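Practice runs on a countertop that doesn't exist

By Zorica Dervishi

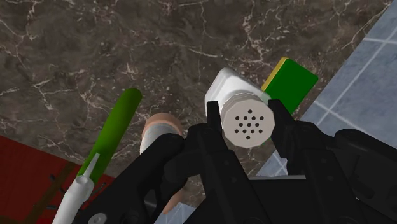
Lorenz Brunner's group at the Hetiswood lab spent most of the past year teaching a robot arm to pick up kitchen things without giving it a kitchen. All of its practice takes place in simulation, in rooms drawn by a computer and reset after each attempt. A typical one has a dark marble counter with pale veins, a green sponge, a tube, and a salt shaker on its side between the jaws of the gripper. The sponge sits right behind the shaker and one jaw reaches just beneath it, the sort of crowding the group wants. A robot that has only learned to grasp things standing alone tends to do poorly at a real sink.

The method is called Tratetti, and the idea behind it is simple enough. Most simulated training scatters objects at random, so many attempts are easy and teach the robot very little. Tratetti looks at where the last batch of attempts failed and builds the next batch nearby. If the arm keeps bumping a neighbor on its way in, it gets more neighbors. If it slips on round things, it gets more round things, at new angles and on new surfaces.

"We were wasting most of our computer time on grasps it could already do," Brunner said. "It would pick up a lone cup all night and we'd come in to a very nice success rate."

The surfaces change along with the objects. Marble, tile, wood and flat color are swapped in and out, and so is the lighting. Sheyla Quintero, who wrote that part of the software, said the patterned stone gave them trouble for months. The robot's vision model took light streaks for the edges of objects and closed its fingers on nothing. She thought about dropping stone altogether, then doubled the share of it in training. The errors fell off after that, though slowly.

For the main test, the group took 16 objects that had never appeared in training and put a real arm in front of them in cluttered arrangements. It made 400 attempts. With ordinary random training the arm lifted the right object 61 percent of the time. With Tratetti it was 78 percent, from the same amount of practice: 2435 simulated hours for each version.

Most of the gain came on objects lying down with something close beside them. On soft objects there was almost no difference. The simulator treats everything as stiff, and a real sponge gives when it is squeezed. Brunner's team is testing a softer contact model, but it runs much slower.

Drahomíra Sýkora, who works on grasping at another lab and was not involved, would like to see the test repeated with a different hand. "Two fingers hide a lot," she said. "Put a third one on and I don't know if the failures fall in the same places."

Quintero is already setting that up. The new hand is due in November, and she has started on the models for it - the thumb joint is giving her some trouble.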